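The trouble with the beagle numbers

2019-02-16

The toxicologist I have come to see would prefer that I not use her name, and by the end of our two hours I understand why. She worked for 7 years in the dog unit at Gelluneo, a contract testing lab outside Plamoncombe, and she now earns her living reviewing safety studies for firms that want to know whether their paperwork will stand up. She thinks a good deal of animal testing is badly justified. She also thinks most of what is said against it is badly argued, and she is not shy about either.

"Everybody who rings me wants a quote for one side," she says. "I give them one for the other and they don't ring back."

What brought me to her door was a claim by Sandhu, a young company that grows small clusters of liver cells and sells time on them to drug makers. Its brochure says its cell test "replaces the dog." I had read the brochure twice and could not find what it meant by "replaces," so I asked her.

"It means they ran compounds that had already been through dogs, and looked at whether the cells gave a similar answer," she says. "Fine. That's how you'd start. But they picked the compounds. If you choose drugs that are famous for wrecking livers, any test worth plugging in will catch them. I want to see the dull ones, where the dog was unwell and no one could agree on the cause."

Had she asked to see them? She had. Sandhu told her the data were being prepared for publication, and that the paper would be out in March. She did not ask which March, she says, and now wishes she had.

I put it to her that this was an easy shot from somebody who had spent years being paid by the other side. She takes that better than I expected. Dogs, she points out, have never been put through the kind of trial that the cell tests are being asked to pass. They were adopted because they were a convenient size and had a mild temper, and because regulators got used to reading the results.

"If I walked in today and proposed the beagle as a new method, I'd be laughed out of the building," she says. "Show us the validation, they'd say. There isn't one. There's a habit, and a very thick filing cabinet."

The filing cabinet is the part that bothers her most. In her last stretch at Gelluneo she was asked to pull together the unit's old repeat-dose studies, 1,580 of them, and note which had turned up something that the rat studies had missed. The job was supposed to show clients that the second species was worth the money.
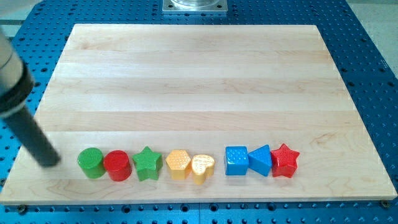 She never finished it. Partly, she says, that was the state of the records, many of which existed only on microfilm. But she also came to doubt the question. A finding in the dog that wasn't in the rat was marked down as a success, whether or not it had anything to do with people. A finding in neither was marked as reassurance. There was no box on the form for the dog having been wrong.

"I raised that and was told it was outside the scope," she says. "Maybe it was. I didn't write the scope."

I asked Gelluneo about the review. A spokesman confirmed in an email that "an internal exercise" had taken place and said that its results were commercially confidential. He did not answer my second question, which was whether there were any results.

She is just as hard on the campaigners. The group Tosteo, which wants dog studies ended outright, has been quoting a figure of 2,472 dogs a year that it says could be spared at once with methods already on the shelf. She has tried to follow the sum. As far as she can tell, it takes every dog used in a certain class of study, assumes the study would simply not be done, and treats the gap as filled.

"Filled by what, though?" she says. "Some of those studies really could go tomorrow, and I'd sign the letter. Others are there because a person is going to swallow the thing the following spring and no one has a better idea. You can't put those in one pile and call the pile a number."

Tosteo's answer, when I passed this on, was that the figure is "conservative" and rests on published returns. I asked for the working. I was sent a link to the same press release I had been reading from.

There is a kind of reader who will take all this as a reason to leave things where they are, and I said so to her. She was irritated – more at me, I think, than at the reader. Leaving things alone is a choice too, she said, and it should have to make its own case. What she would like is plain enough: open the old studies, the embarrassing ones included, and let outsiders run the cell tests against them without the company choosing the list. She would also stop calling anything a replacement until somebody has said what it is supposed to replace.

Does she expect it to happen? She laughs. The labs own the studies, the clients own the compounds, and the regulators say they can only judge what is put in front of them.

"They all tell you they're in favor of it," she says. "I've sat in those meetings. Then someone asks who is going to send the first file, and it's time for coffee."

I ask whether she ever kept one of the dogs. Gelluneo allowed it for a few animals from the control groups, on an application form. She says that she applied 2 times and was turned down both times, and that she would like to talk about something else.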